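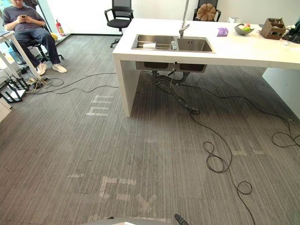
The test kitchen, with the paper towels still on the dish rack.

27th March

I have spent 2 weeks with the new release of Sornoris, the task planner everyone in my corner of robotics keeps recommending, and I remain unmoved.

The pitch is that you type "put the paper towels away" and the planner does the rest. It writes a nice plan, I'll give it that. Eleven steps, each with a confidence score. The trouble starts when those steps meet the controller. Sornoris assumes the base is where it says it is. Our carpet tiles and the cables lying across them have other ideas, so by step four the arm is reaching for a spot next to the sink.

Zultex, which we use for perception, has its own problems. It is very sure of itself around brushed steel. I logged 20 runs at the island and in 18 of them the divider between the basins came back as a graspable object. The vendor's answer was to raise the threshold. I raised it, and then it lost the fruit bowl.

What bothers me more is the tooling. When a run fails, the planner log says "precondition not met" and stops there. Which precondition? Measured by what? I ended up writing my own script to line up the planner log with the joint states – an afternoon's work that should have shipped in the box.

Oltitz says closer integration is coming in July. I have heard that about other packages. For now I'm back on the old behavior tree, which is ugly and slow to edit, but when it breaks I can find the line.

Next job is redoing the base calibration against the floor tape. I'll post the numbers if they're worth posting.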